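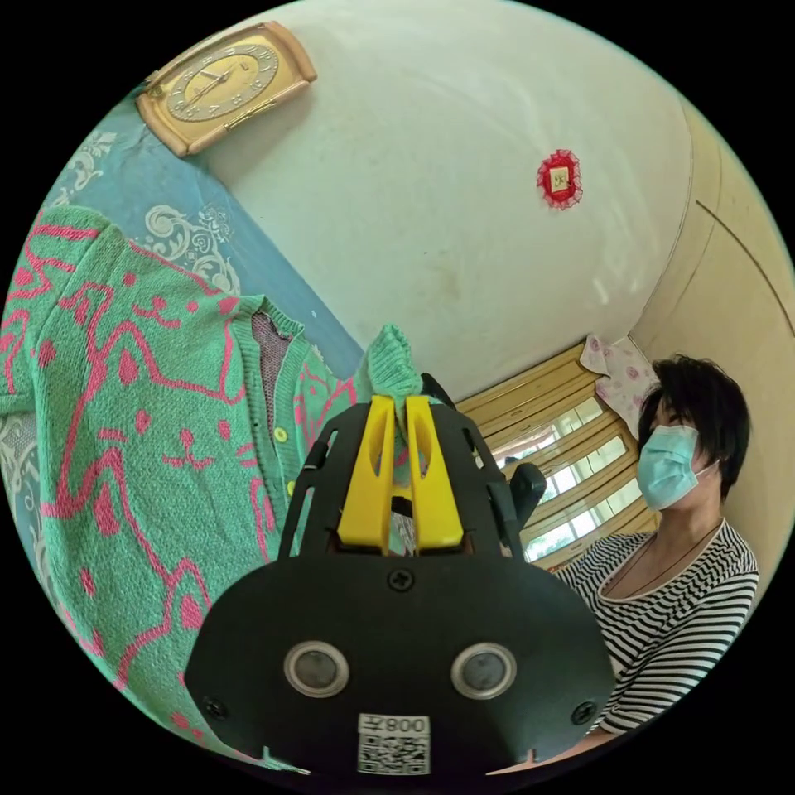

**Projeto Trorngate – demonstrações manuais de dobragem de roupa**
Relatório intercalar para a Ruppert, período até ao fim de fevereiro

**Situação geral**

A recolha está atrasada em relação ao plano, mas recuperou ritmo nas últimas semanas. O plano aprovado prevê 1.000 demonstrações válidas de dobragem de peças de malha e de algodão, feitas em casas habitadas com a pinça de mão. Até à data gravámos cerca de 200 na categoria de malhas, que era a mais atrasada. As peças de algodão liso ficam para o período seguinte, conforme combinado.

Das gravações de malhas, 43 foram rejeitadas na revisão. A causa mais frequente foi a perda de seguimento da pinça quando o tecido tapa a câmara durante demasiado tempo. As restantes foram rejeitadas por erro de procedimento: a pessoa ajudou com a mão livre ou largou a peça antes do fim.

**Trabalho realizado**

- Revisão do guião de demonstração. A peça começa agora aberta e a primeira preensão faz-se sempre pelo punho da manga. Nos casacos abotoados à frente, a carcela só é alinhada depois de as duas mangas estarem recolhidas.
- Formação de 3 novos demonstradores, em sessões de meio dia.
- Inclusão de malhas infantis com padrão. Um casaquinho verde-menta com gatos cor-de-rosa e botões amarelos pequenos passou a ser a peça de referência para treinar a preensão do punho.
- Calibração das pinças no início de cada sessão, com registo na folha da casa.

**Dificuldades**

Os punhos de malha são estreitos e os dedos da pinça fecham muitas vezes sobre uma só camada. Quando isso acontece, o forro fica para trás e a dobra sai torta. Pedimos aos demonstradores que repitam a preensão dentro da mesma gravação – as correções também servem para o treino.

A luz varia bastante de casa para casa. Passámos a gravar de manhã sempre que a divisão tem janela grande, mas isso reduz as horas úteis por dia.

A Fikov entregou os dedos de substituição mais tarde do que o previsto. Uma das pinças esteve parada à espera deles e já voltou ao serviço.

**Próximo período**

1. Terminar as malhas e abrir a categoria de algodão.
2. Treinar o primeiro modelo com os dados já revistos e testá-lo no braço da Torico, ainda só com a dobragem das mangas.
3. Alargar a recolha a mais casas, com camas e mesas de alturas diferentes.

**Orçamento**

A despesa está dentro do previsto. Pedimos autorização para transferir a verba de deslocações que não foi usada para horas de revisão, onde se acumula agora o trabalho. Precisamos de resposta antes de abrir a categoria de algodão.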